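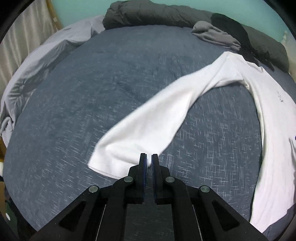 How does a two-finger gripper fold a long-sleeved shirt when it can only hold one point at a time? It folds in stages, starting with the sleeves, and each stage has to leave the cloth flat enough for the next grasp to find an edge.

Category: Student Projects / Robotics / Term Reports

Folding garments on a soft surface with a parallel gripper
Project report, robotics club, second-year group
Authors: Alina Matei, Horațiu Bucur, Liviu Nedelcu
Supervisor: Aurel Văduva

1. Scope

The project was named Munex early on and the name stayed. The aim was to collect hand-guided demonstrations of shirt folding, train a small policy on them, and run that policy on the club's arm. This report covers the gripper, the collection procedure, the labeling, the training runs and the tests. The arm controller was written by the previous year's group and is described in their report. We changed only the speed limits.

The task was restricted to one garment type, the long-sleeved shirt, laid out on a bed. Last year's group worked on a bare table. A table is easier to model, but it gives very little when a fingertip presses on it, and most of their failed grasps came from fingers skidding along the cloth. A mattress yields by several millimeters under light pressure and lets the lower finger get under the edge of a cuff. The cost is that the surface moves. A grasp that presses too hard drags the sheet along with the sleeve and puts creases in both.

2. Gripper

The demonstration tool and the tool on the arm share the same finger geometry. Both use two parallel fingers driven through a pivoted linkage, with soft pads on the inner faces. Three pad designs were tried. The first was smooth and let thin cotton slide out during the lift. The second had ridges across the full width and held well, but it released late, so the cuff was often pulled back a little after being placed. The third is thinner toward the tip and is the one used in all results below.

The links are printed with cutouts in the outer arms. The first set was solid, and wrist fatigue limited a session to half of what had been planned. Horațiu redrew the arms with triangular openings and checked them in bending before printing. No arm has broken. One pivot pin worked loose in January and was replaced, after which all pins were checked at the start of each session.

Jaw opening is measured from the images. We tried a small magnetic encoder at one pivot, but its cable interfered with the operator's grip and the reading drifted. The image-based estimate is good to within 2 mm, which is enough to tell a closed jaw from a jaw holding one layer of fabric, and not enough to tell one layer from two. This limit matters in section 6.

3. Collection procedure

Each demonstration begins with the shirt spread on the bed, front down or front up, with the sleeves placed at arbitrary angles. The operator then performs the following:

a) grasp the cuff of the nearer sleeve and carry it across the body
b) repeat with the other sleeve
c) grasp the lower hem at one corner and fold to the midline
d) grasp the same hem at the other corner and align
e) fold once more toward the collar

Step d is the slowest in every session. A single gripper can't hold both corners of the hem, so the first corner has to stay where it was put while the second is brought over. Operators learned to lay the first corner down slightly past the midline to allow for the pull.

Bedding other than the sheet was not standardized. Blankets, comforters and other clothes stayed wherever they were, on the view that a policy trained only on a cleared bed would be of no use on any other kind. Aurel Văduva asked for this decision to be recorded, with the objection that it makes comparison between sessions harder. Both points are correct.

Sheet color was varied on purpose. White shirts on dark sheets are simple to segment. White shirts on pale sheets are not, and the edge of a cuff can vanish for several images in a row. We collected both, with more of the second kind as the term went on.

4. Data

The full set has 71 demonstrations after rejection. A demonstration was rejected if tracking was lost during a grasp, if the operator used the free hand, or if the shirt ended up off the bed. The free-hand rule was broken often in the first sessions, usually to smooth out a crease, and usually without the operator noticing. Liviu reviewed every recording for this.

Recordings were cut into segments at each jaw closing and opening. Segment boundaries were proposed by a script and corrected by hand. The script, called Lazăr in our repository, makes most of its errors at partial openings, where the operator loosens the jaw to let the cloth settle and then closes it again. These are counted as one grasp in the final labels.

5. Training

The policy takes two recent images and the estimated jaw opening and predicts a short sequence of tool motions. It was trained for 3000 steps. Longer training lowered the training error and made the behavior on the arm worse: the tool moved with confidence to positions that suited a training shirt and missed the one on the bed by a finger width.

Two changes helped. The first was random shifts in image brightness, which mattered because sessions near a window ran from midday into the evening. The second was to drop the approach phase before the first grasp in half of the recordings. Operators tend to wander before the first grasp, and the policy had learned to wander too.

A change that didn't help was mirroring the images to double the data. The linkage is symmetric but the wrist is not, and the mirrored motions asked for joint angles the arm could not reach.

6. Tests

Tests were run on a shirt that doesn't appear in the training data, on the club bed frame with a dark sheet. Each of the five steps was scored separately, and a run was stopped at the first failed step. The series was limited to nine runs by the arm booking.

Sleeve folds were reliable. The cuff was grasped in every run, at times on the second attempt, and the sleeve was carried across the body without dragging the sheet. The hem folds were poor. In most runs the jaw took both layers of the hem at one corner and only one layer at the other, which twisted the body of the shirt. The jaw estimate can't separate these cases, as noted in section 2, and the images alone do not show the lower layer.

Only two runs reached step e. One gave a fold that Ionuț Hodoroagă, who scored the runs without knowing which version was loaded, accepted. He marked the other as a bundle.

7. Problems in procedure

The wrist calibration was repeated too rarely. A check at the end of the term showed an offset that explains part of the miss distance described in section 5. It isn't known when the offset appeared, so the earlier test notes can't be corrected for it.

Two operators supplied most of the demonstrations, and both are right-handed. The far sleeve is approached from the same side in nearly all recordings. On the arm this shows up as a long detour when the near side would be shorter.

8. Remaining work

The next group should fit a force sensor to one finger before collecting anything else. Horațiu has left drawings for a finger base with room for one - the pads will have to move forward by a few millimeters, and the jaw estimate will need new reference images. Button fronts should be added after that. The printed parts, the spare pins and the remaining pad material are in the drawer under the arm controller, and the labels are stored with the recordings.

This site uses cookies to remember your settings and to count visits. By continuing to browse you accept our use of cookies. Accept | Manage settings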